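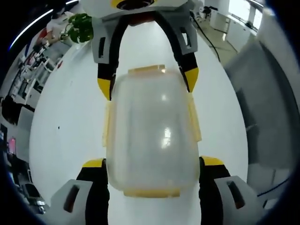 **What does Huveo do?**

Huveo helps households, schools and small kitchens to store food well, by supplying reusable containers, replacing their worn parts and teaching people how to look after them.

## Who we are

Huveo was founded as a repair counter for kitchen goods in the Reisinger building, where the company still has its main workroom. Customers brought in pans, flasks and scales, but above all they brought in food boxes with a missing lid or a latch that would no longer hold. The founders began to keep spare lids in stock, and within a short time the spare lids had become the greater part of the business.

The company now works from 2 sites. The Reisinger workroom receives, checks and sorts containers. The shop on Flakton Road sells new and reconditioned boxes and is open to the public. A team of 8 permanent staff is shared between them, and most members of the team are trained to work at either.

## Our work

Our main activity is the supply of lidded containers for dry goods, packed lunches and leftovers. We give preference to clear and translucent plastic, as people are more likely to use up food they can see without opening the box. Each range that we adopt must be one for which we can obtain lids, seals and latches separately. Where a maker stops producing these parts, we buy in what remains and tell existing customers by letter.

Boxes returned to us are washed, dried and inspected at a white table under good light. Staff look at the rim, the corners and the base, and then open and close each latch several times. A box that passes is matched with a lid and put back on the shelf. A box with a split wall is withdrawn from food use and sent for recycling where the local service accepts it.

We also maintain the Zulham lending store, which provides containers on loan for school events, street parties and shared meals. Borrowers may keep items for up to 2 weeks. They are asked to return boxes clean, with the lids stacked separately – lids left closed on a damp box are the most frequent cause of stale smells.

## Teaching and advice

Huveo offers short sessions on food storage to schools and community kitchens. These cover labelling and dating, the safe cooling of cooked food, the order in which a fridge should be filled, and the care of seals. Pupils handle a variety of boxes and fastenings during the session. Materials are lent to the school for the rest of the term on request.

Enquiries from people with reduced grip or limited movement in the hands are welcome. Side latches suit some users and are tiring for others, and we encourage customers to try several kinds of closure at the shop before buying. Staff will fit or exchange lids at the counter without charge.

## How we are run

Huveo is an independent company owned by its staff. Prices for spare parts are reviewed each January and displayed at both sites. Income from the shop supports the lending store, for which we ask only a returnable deposit.

## Visiting and contact

The Flakton Road shop can be visited without an appointment. The Reisinger workroom accepts returned containers at the side entrance, but visits to the workroom itself should be arranged beforehand through the shop. Schools wishing to book a session are asked to state the age of the pupils, the size of the group and whether a sink is available in the room.

Page last reviewed: 2024-10-30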